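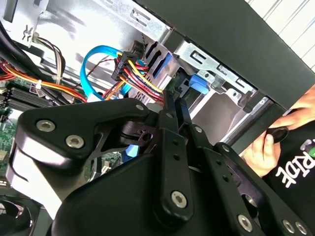 Friday, late

What a day! We found it. Two weeks of Bellamy dropping drives for no reason any of us could see, and this afternoon it did it while we were all looking the right way. I'm far too wound up to sleep so I'm writing it all down while I still have it straight.

For my own memory: Bellamy is our arm at Girkport, and the job is taking old desktop computers apart, starting with the drives. It goes in over the top of the case, takes hold of the drive tray, pulls, and carries it over to the bin. Lovely when it works. It had done 18 in a row on Tuesday's batch and I was ready to phone Flendthorpe and crow about it. Then the next one hit the floor from waist height, and the one after that never left its slot, though the program happily carried an empty hand all the way to the bin and opened it.

We'd blamed the finger pads, then the cases (the Pestwood lot are full of dust), then the air in the room, which shows how desperate we were.

The bit in the log

Line 1545. I shall remember that number when I've forgotten my own birthday. The gripper says "object held", and the arm's own figures say it weighs exactly what it weighed before. No tray! The signal goes up the moment the fingers meet any push back at all, and the program believes it and sets off.

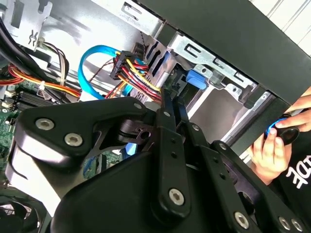 The false "held" only turns up when the hand is deep in the case, and that was the clue we'd walked past for days. I'd been staring at the fingers from outside, where everything seems to have oceans of room. Down at the working end it's another world. The bright blue data cable loops up right above the gripper's pivot, with the power wires streaming away next to it, so of course there are things to push against. We moved a bit of cable by hand between the fingers with the arm stopped, ran the close on its own, and up came "held", good as gold. Did it again, same thing. I actually clapped.

The less cheerful part is what it means for us. All fortnight we've been leaning over with our hands at the edge of the case, trusting that the arm wouldn't set off until it had a proper grip. It was setting off on the strength of a bit of wire. No one's been hurt, but I felt a bit sick thinking it through over my tea. New rule from today, written on the whiteboard in big letters: arm stopped before any hand goes near the case, and one person does nothing but mind the stop button.

After tea

Put in a check on the opening of the fingers as well as the push back. A tray is wide, a cable is thin, and the numbers are miles apart. If the fingers have closed too far it opens, backs off and waits for one of us. Then a short test lift before it goes anywhere, and if the weight hasn't changed, it stops there.

We ran 3 with the new check, slowly, pendant on the bench. It refused the first (cable, quite right, clever thing) and took the other 2.

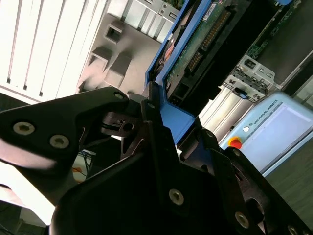 For Monday

Tie the cables back before the arm goes in, and see if the refusals drop.

Write up the hands business properly and send it to Flendthorpe, who are running the same program and may not know.

Ask Pestwood whether they can leave the lids off before they send the next load.

Buy more cable ties!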